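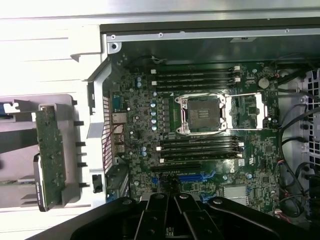

Blog Archive Reading list About

Blog > Local matters > Secession for beginners

The island wants out again

25/08/2024

Every decade or so the people of Pakach remember that they are governed from Cosgrove, and every decade or so they are appalled. I have lived here long enough to be appalled twice.

For those on the mainland, a refresher. Pakach has 1,763 registered voters, one ferry, and a legal status that takes a lawyer and a large pot of coffee to explain. We are a "dependent district," a phrase from the old charter that means we pay the county's taxes, obey the county's ordinances, and send one delegate to the county assembly, where she may speak but may not vote. Lorraine Katene has held the seat for two terms. She speaks very well. The assembly thanks her and moves on to parking.

What set things off this time was the ferry. The assembly cut the winter schedule to 2 crossings a day, on the advice of a consulting outfit called Jadosetti, whose report refers to us throughout as "the marine catchment." I have been called worse, but never in a bar chart.

So now there is a petition. It asks for a referendum in October with three choices on the ballot: stay as we are, become a full district with a voting seat, or leave the county and set up on our own. It had 359 names on it when I signed, and the woman ahead of me was trying to sign for her sister in Junduvora, who hasn't lived here since high school but remains angry.

I'm for the middle option, which makes me unpopular at both ends of the bar. Bevan Pearce, who wants full independence, drew me a budget on the back of a menu. It was a decent budget until we got to the hospital, which he had entered as "arrangement w/ Cosgrove." That is what we have now, Bevan. It's the word "arrangement" I'd like to see written down somewhere with a vote attached.

The stay-as-we-are crowd has a better case than I'd like to admit. The county pays 80 percent of the harbor upkeep, and full districts pay half of theirs. A voting seat would cost us real money – though I notice the people quoting that figure loudest tend to own boats.

And even if we vote, the result binds no one. The assembly can read it, thank us warmly and put it in a drawer with the last one. Lorraine thinks a big turnout would be harder to ignore. I think she underrates the drawer, but I'll be in line anyway, assuming the polling place isn't across the water.

Petition sheets are at the bakery and the fuel dock. Bring your own pen, as the one at the bakery has gone.

This site uses cookies to remember your preferences. By continuing to browse you accept our use of cookies.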